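Notes on sizing a sourdough starter for one loaf

I used to keep a starter that weighed far more than I needed, mostly out of habit. Since March I have kept a small one and built it up the evening before baking. The bread is the same and the flour bill is lower.

The working quantity is 22 g of starter, kept in a straight-sided jar in the fridge. Straight sides matter for reading the rise. A rubber band marks the level after feeding, and a tapered jar makes that mark close to useless.

For a bake, I take 3 g from the jar and mix it with flour and water to reach 100 g of levain. That is a very small seed, so it needs a long night. In my kitchen, a levain mixed at 8 in the evening is domed by breakfast. If I have only the afternoon, I start with 38 g and keep everything else the same. The percentages in most books assume a warmer room than mine, so I go by the rubber band and ignore the clock times.

Flour: half whole rye, half plain bread flour. All rye ferments faster but sets up like putty, and it is hard to tell when it has peaked. All white flour shows the rise well and then collapses before I get to it. Half and half is forgiving by several hours.
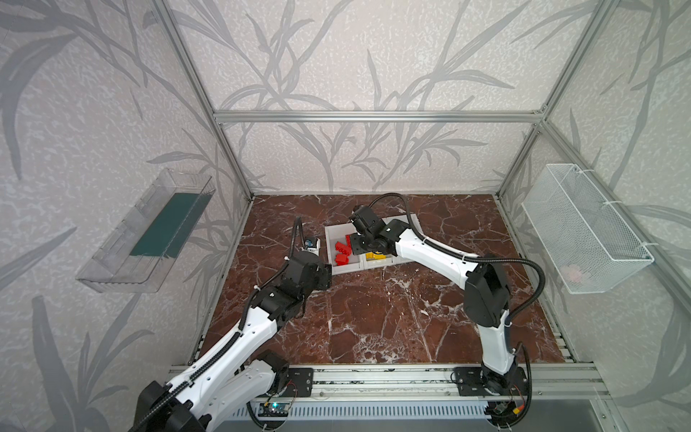 Water is tap water through a Brita jug. I doubt the filter does much here. Triin Pärn ran filtered and unfiltered jars next to each other on her counter and could not tell them apart at the peak - I have no reason to argue with that, but the jug is already on the shelf.

The weak point of a small starter is drying out. A thin layer has a lot of surface for its weight, and after a week in the fridge the top can form a skin. I scrape the skin off and use what is under it. A screw lid left a quarter turn loose slows this down more than a cloth cover does.

The other weak point is the scale. An ordinary kitchen scale that reads in whole grams is not accurate at 3 g, and mine often shows nothing until the second drop lands. I now weigh the seed by difference: put the jar on the scale, zero it, and spoon out starter until the display goes negative by the right amount. A pocket scale would be better.

Next I want to try a stiff version at half the water. Vija Hunt keeps hers that way and feeds it every second week. If it holds up over the same interval in my fridge, I will post the weights.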